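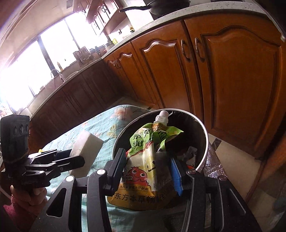
A pair of hand-held grippers at work in a kitchen: one on a steel pot, the other on a sponge block.

About Grevitska

Grevitska makes and hires out hand-held gripper kits for recording household tasks. Our customers are robotics teams in universities and companies who need examples of ordinary jobs done well, in real rooms, without having to move a robot arm into each of them. They can hire the kit and do the recording themselves, or send us a task list and leave the work to us.

We started with one rented bench and a set of grippers that had to be tightened between takes. The company now has 8 staff, most of whom came to us from workshop jobs or from care and catering work. We have found that people who have spent years tidying, washing up and packing things away pick up the grippers quickly.

What we offer

The Ferameo kit is our main product. It consists of 2 grippers, one for each hand, with the chargers, spare finger pads, tools and a printed guide, all in a hard case. The person recording works a lever with the fingers to close the jaws. Replacement pads can be ordered separately and fitted with the small driver in the lid of the case.

The minimum hire is 3 weeks. This gives a new team time to get past the first few days, when most recordings are slow and a fair number have to be thrown away. We would sooner say so at the start than have people think the kit is at fault.

Stimusby is our recording service. We agree a list of tasks with the customer, find homes that suit, and send our own people. Typical tasks are clearing a table, sorting packets and wrappers, putting things into a pot or a bin, and wiping down. Each recording is checked by a second person before it is sent on. Recordings that fail the check are kept apart and can be supplied on request - some customers want them.

In July we delivered our largest order so far, 1409 checked recordings of kitchen work for a single customer.
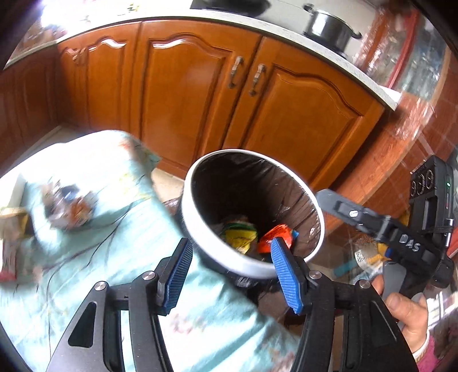
How we work

All recording is done in homes or in rooms furnished like homes. Householders are paid for the use of the room, sign a plain agreement beforehand, and may ask for any recording to be removed. Letters, photographs and medicines are put away before we begin.

We use everyday objects and leave them as they come, creased or half folded. Soft packets are harder to grip than boxes and take more practice, so we quote for them separately. We do not record with knives, hot pans or glass.

The people

Padmavathi Poduval founded the company and looks after design and repairs. She trained as a toolmaker and still assembles the first unit of every new version herself.

Annapurna Nambiar runs Stimusby. She plans the visits, trains the people who record, and is the person to speak to about task lists and prices.

Kuusisto, a small machine shop, has made our metal parts from the beginning.

Visits and enquiries

Customers are welcome to try the kit at our workshop before hiring. Please write first and tell us which tasks you have in mind, how many people will be recording, and whether you need both grippers or one. Repairs to hired kits are included in the price, apart from loss and water damage. Carriage is charged at cost both ways.

Page last revised October 2018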